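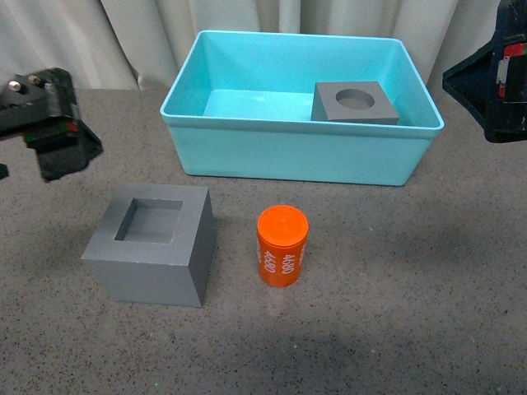
Went to the open day at Boline in Nundetti on the weekend and said I'd post about it, so this is a thread. It's the old cannery site behind the rail yard, for anyone local. They do automation for packing and sorting, mostly for small manufacturers. The demo I spent the most time at was a two-armed setup called Luso working at a grey speckled table. The parts were very simple, a blue bin, a couple of grey blocks with holes in the top and an orange cylinder with 4680 printed on the side. I stood there for the better part of an hour.

Entry was free but you had to book a slot. Mine was 9 am, which I picked for the parking. Parking was fine. I'd say the car park was full by the time I left.

You sign in, get a sticker and a pair of safety glasses, and go through in groups of eight. They ask you to stay behind the yellow tape. A kid in our group went over it twice and both times the staff stopped everything until he was back. Good to see they were strict about it.

The job at the Luso table was putting parts in the bin and taking them out again. Sounds dull, and a few people walked off after a minute. I work in a warehouse (returns, mostly) and picking one thing out of a tub of mixed things is a big part of my day, so I was interested.

One of the blocks has a square hole and the other has a round one. I asked if the cylinder was meant to go in the round hole. The answer was that they have a few different tasks using the same parts and the fitting one wasn't on the program that morning. Fair enough. I'd have liked to see it.
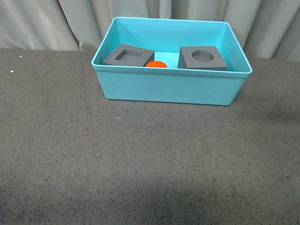

Both blocks in the bin with the orange piece between them.

I thought that would be a harder pick than it looks. There's a gap between the blocks but you've still got the bin walls to deal with, and something has to get down in there without knocking everything over. I asked about that too and was told the walls of the bin cause more trouble than the parts do. Same with our tubs at work, to be fair.

Speed. It's slower than a person. I'm not going to pretend otherwise and the staff didn't either. They said their goal for the year is 1000 picks in a row with no one stepping in, and they want to get there before they try to speed it up. They're hoping for August.

Someone asked about jobs and got a fairly long answer. Short version is that their customers can't fill night shifts. I've heard that before and it's partly true where I am. I'd still like to know what happens to the day shift. Didn't get much on that.

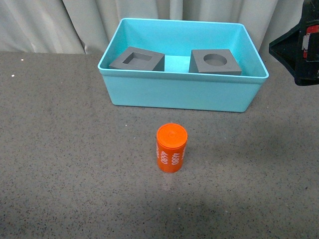
Cylinder out on the table, blocks in the bin, one gripper at the right.

The other stop on the tour was the Vávra line, an older conveyor sorter they keep running for training. Loud. You can't hear the guide at all unless you're up the front, so get up the front. I liked it more than I expected to. All belts and paddles, and you can follow what it's doing by eye.

There was a sausage sizzle out the back, $6 with a drink. Onions were good. They'd run out of bread by 11 and were using hot dog rolls.

A couple of people have asked if it's suitable for kids. Mine is nine and was happy enough at the Luso table, less so at the talk, which goes too long. No seats either. Prams are okay, the floor is flat all the way through.

They're putting on another open day later in the year, no date yet. Bookings go through the Boline site. Wear closed shoes, they turned away a bloke in thongs.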